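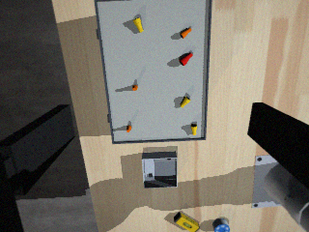
**tealeaf_ron** wrote:
Going by the Zonoria house rules, both grippers should be open and clear of the tray before anyone presses start, and I do think that's a sensible habit, even in simulation!

**mossybench** wrote:
Sensible, yes, but our Plolimska group ran 4,000 trials last September with the arms starting wherever they liked (bless them) and I'd hate to see all that marked as bad practice.

**tealeaf_ron** wrote:
Oh, not bad, just harder to compare. Could you write the start pose down for each run? Then I'd be quite happy.

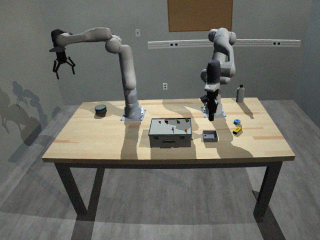

*Two arms over the bench, small pieces on top of the case.*

**Pughfan2** wrote:
I'm with mossybench, I'm afraid. A fixed start pose teaches people to tune for it. Illari asks for 1,000 mixed starts and a written log, and that seems kinder all round.

**mossybench** wrote:
The log I can live with. I'll draft some wording tonight, once the dog's been out.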